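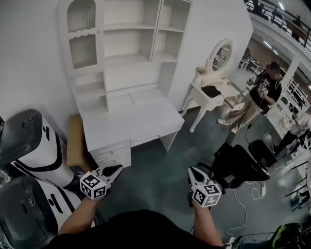 How much should a small team set aside for hand-held grippers in year one? Roughly double whatever the first quote says, once you add spares, cables, storage and somebody's time.

OK quick one, have a budget call in a bit. We priced two lots. Skuvow came in at 446 a pair, Bomero cheaper but no spare fingers in the box and you pay postage both ways on repairs. Went with Skuvow for seven pairs. Might regret it, we'll see.

Things I left out of the first spreadsheet. Extension leads. Chargers. Replacement marker cubes, they get scuffed and then tracking goes funny. Shelving!! Kumudini asked for more shelving back in October and I said later. Well, it's later.

Also furniture. If you want people practising with drawers and cupboard doors you need drawers and cupboard doors, and second-hand is fine, nice even, because the knobs are all differnt. Parveen set aside 38 for small knobs and hinges and has spent it already.

Arms can wait. Shafiq wants two on order now, the lead time is seven weeks, but I'd sooner see what the hand-held sessions give us before signing anything. He thinks I'm being tight. Maybe so.

Still to do: insurance line (Rizwan has the form), ask Skuvow re warranty if they get dropped, find out who is paying for teh van. If anyone has bought from Srisuk let me know how delivery went, their site says nothing at all about it.

Amancay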